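Gonivero opens its doors for a morning of folding

Visitors to Gonivero got a close look at how household robots are taught in June, when the company held an open morning at the house it uses for recording. Doors opened at 9 a.m. and the last group left shortly after noon.

Gonivero collects examples of everyday chores done with hand-held grippers. A person holds the gripper like a tool and does the job with its two fingers in place of a hand. The camera on the gripper records the work, and the recordings are later used to train robot arms fitted with the same kind of fingers.

The visit began in the kitchen with a talk by Araceli Miranda, who runs the recording program. She said the company has 3,166 folding recordings on file so far and wants more of them made in ordinary rooms.

"We started out on a bench in the office," Miranda said. "The bench was flat and the light never changed. Then we took the same clothes into a bedroom and the results got a lot worse. So we rented a house."

Groups then went upstairs to a bedroom, where the demonstrations were done on a bed covered with a tiled mat. Clothes and cloths were handled there with the yellow-fingered grippers.

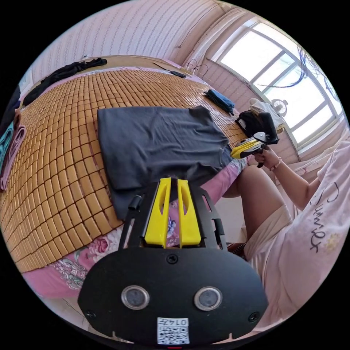 Two hand-held grippers at the bed during cloth handling at Gonivero.

Pavithra Palaniappan, who trains new operators, talked visitors through the work. Operators are asked to move at a steady pace and to keep the fingers in view of the camera. If a fold goes wrong, they fix it with the gripper and keep going. Those recordings are kept too, Palaniappan said, and are marked so that the people doing the training can find them.

New operators spend two days practicing before any of their work goes on file. Palaniappan said most people pick up the grip quickly but take longer to stop reaching in with a free hand.

"Thin cloth is the hard part," she said. "You come in too high and you get nothing. You come in too low and you pick up whatever is under it."

Visitors were invited to try for themselves, and a line formed on the landing. Most chose a small cloth. A few went for a shirt and asked for a second turn.

The last stop was the garage, where a robot arm worked on a pile of dish towels with software the company calls Irnetti. The arm folded several towels in half and set them to one side. It dropped one on the floor and had to be restarted by a staff member before it went on. The arm is slower than a person, and Miranda told the group she does not expect that to change this year.

Questions afterward were mostly about cost and privacy. Miranda said the company does not sell a robot and has no date for one. Its income comes from supplying recordings to labs, including a joint project named Hayashi that covers laundry and bed making. On privacy, she said operators sign a release before they start and can ask to have a recording removed.

One visitor asked whether the same method would work for ironing. Palaniappan said it had been discussed, but there are no plans to put a hot iron in a gripper.

More than 900 recordings of towels and small cloths are due to be added to the Hayashi set over the summer. Work on shirts will follow, and the company is looking for five more part-time operators to help with it. No experience is needed, but applicants must be able to attend both practice days.

A second open morning is planned for the fall. Places will be limited because of the size of the bedroom, and sign-up will be through the Gonivero website.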